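Table Linen in the Home: Use, Care and Storage in Rongate Households

A project report submitted by Oisín Keane, Treasa Ó Dubhghaill and Peadar Hegarty
Household Studies, Second Year
Project supervisor: Sorcha Phelan

Summary

This report sets out the findings of a student project on the use of table linen in private homes in the Rongate district. A questionnaire was answered by 40 households, and longer visits were made to six of them. The project asked which kinds of cloth are in regular use, how they are washed and stored, and what happens to them when they are no longer wanted. It was found that most households own considerably more linen than they use, that washing practice differs widely between homes, and that storage is the main cause of avoidable damage. Recommendations are given at the end of the report.

1. Background

Table linen was once bought or made with the expectation that it would last for decades. A plain cloth was kept for weekdays and a better one for Sundays, visitors and funerals. Many of the older residents we spoke to could describe the contents of their mother's linen drawer in detail, including which pieces had been mended and by whom.

The position today is less clear. Wipe-clean coverings and single mats have taken the place of the full cloth in many kitchens, and the dining room itself has often become an office or a bedroom. At the same time, printed and embroidered cloths remain easy to find in markets and charity shops, and they continue to be given as presents. The group wished to learn whether such pieces are used or simply kept.

The subject was proposed by Treasa Ó Dubhghaill after a class on textile care in November. It was agreed with the supervisor that the study would be limited to cloths, runners and napkins. Tea towels and aprons were left out.

2. Method

The questionnaire ran to two pages and was handed out through the Fitzgerald Centre, the parish newsletter and the families of students in the year. It asked about the number of people in the home, the type of table used for main meals, the pieces of linen owned, and the last occasion on which each was put on a table. An open question at the end invited any further remarks.

The six visits lasted between one and two hours each. Two members of the group attended on every occasion, one to talk with the householder and one to take notes. Householders were asked to lay a table as they would for guests and again as they would for an ordinary evening meal. Permission for notes and photographs was obtained in writing before each visit, and no householder is named in this report.

3. Findings: types of cloth in use

Cotton and cotton mixtures were by far the most common materials reported. Pure linen was owned by a smaller number of homes and was almost always described as inherited. Several respondents were unsure what their cloths were made of, as the labels had been cut out or had faded.

Patterned cloths were preferred to plain ones for daily use. The reason most often given was that a pattern hides small stains between washes. Fruit, flowers and leaves were the usual subjects, and borders were popular on larger tables.
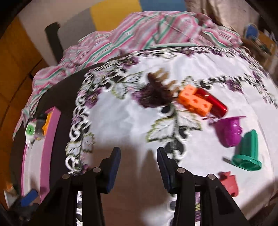
Plain white cloths were kept back for Christmas, christenings and similar events. One householder had two that had been used only once, at a wedding breakfast held in the house. She stated that she would not use them again but would not part with them either.

Runners were more common than the group had expected. They were placed on sideboards and hall tables as well as on dining tables, and were frequently left in position throughout the year. Younger respondents tended to own a runner and a set of mats but no full cloth. Cost was mentioned in a few replies, but the lack of a suitable table was mentioned more often. A cloth made for a long table cannot easily be used on a small round one without a great deal of folding, and the overhang was felt to be a nuisance where there were small children.

4. Findings: washing and stain removal

Washing habits varied a great deal. Some respondents washed every cloth at the same temperature as bed sheets, regardless of material. Others washed good pieces by hand and dried them flat on a towel.

Wine, gravy, candle wax and tea were named as the most troublesome stains. The methods used against them included salt, soda water, white vinegar, lemon juice and a range of bought products. Few respondents could say which of these had been effective, and in many cases several had been applied one after another. Candle wax was the exception. The usual method was to scrape off the hardened wax and iron the mark through brown paper, and those who used it were satisfied with the result.

To look at this more closely, Peadar Hegarty carried out a small classroom trial. Squares of white cotton were marked with tea, gravy and blackcurrant cordial and left overnight. Each square was then soaked in 500 ml of cool water, either plain or with a measured amount of washing powder, before being washed at 40 degrees. The squares soaked with powder came out cleaner than those soaked in plain water for all three stains. Tea remained faintly visible in every case. The trial was limited in size and the results should be read with this in mind.

Ironing was widely disliked. A number of respondents gave it as the reason for not using a cloth at all. Those who did iron recommended doing so while the fabric was still slightly damp, and working from the back on any embroidered piece so that the stitching was not flattened.

5. Findings: storage

Most linen was stored folded in drawers, often beneath other items. During the visits, the group saw brown lines along the folds of several older cloths. These marks are commonly found where a cloth has been folded in the same place for many years, and they are difficult to remove. In one home a starched cloth had split along the centre crease.

Other problems noted were as follows.

Cloths put away with small stains that had not been noticed, and which had darkened with time.

Plastic bags used for long storage, leading to a musty smell.

Contact with bare wood, which had left yellow patches on white cotton.

Rolling was practised in only one of the homes visited. The householder had been taught the method by an aunt who worked in a hotel, and used cardboard tubes covered with clean sheeting. The linen in this home was in the best condition of any seen during the project.

6. Findings: openwork and embroidered pieces

Lace, cutwork and embroidery were treated as a separate group because they call for more care. Rings, buckles and the rough feet of ornaments can catch in the open areas, and a single pulled thread may spoil a whole section. Respondents who owned such pieces generally knew this and kept heavy objects off them. Even so, runners in daily use shared the table with post, keys, trays and other household items.

Repair skills were in short supply. Only a few respondents felt able to mend a torn edge, and none under the age of 50 had attempted it. The group considers that a short class in basic mending would be well received locally, and the Fitzgerald Centre has indicated that a room could be made available in the evenings.

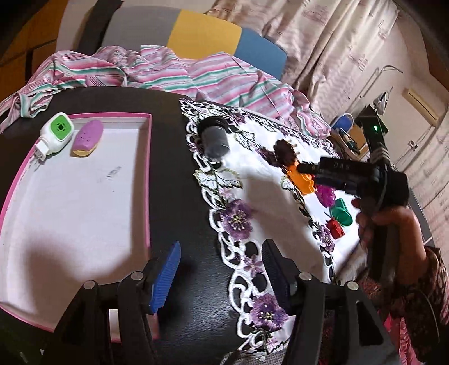 7. Recommendations

The group recommends that table linen be checked for stains in daylight before it is put away, and that cloths in long storage be taken out and refolded along different lines at least once a year. Where space allows, good pieces should be rolled. Acid-free tissue or a clean cotton sheet is preferable to plastic.

Stains should be soaked in cool water with washing powder as soon as is practical. Hot water should not be used first on gravy or other stains containing protein.

Households with linen that is no longer wanted may wish to offer it to schools or drama groups. Worn cloths can be cut down into napkins, and the sound parts of a damaged cloth are often large enough for a tray cloth or a cushion cover.

8. Limits of the study

The sample was drawn largely from families already known to the college or the parish, and older residents were over-represented. Rented homes were few. The visits took place in a single term and could not show how use changes across the year. A later group might repeat the questionnaire after Christmas and compare the replies.

9. Acknowledgements

The group thanks the households that took part, Fiachra Nic Giolla for advice on the wording of the questionnaire, and the staff of the Fitzgerald Centre for handing out and collecting the forms. Copies of the blank questionnaire may be requested from the department office.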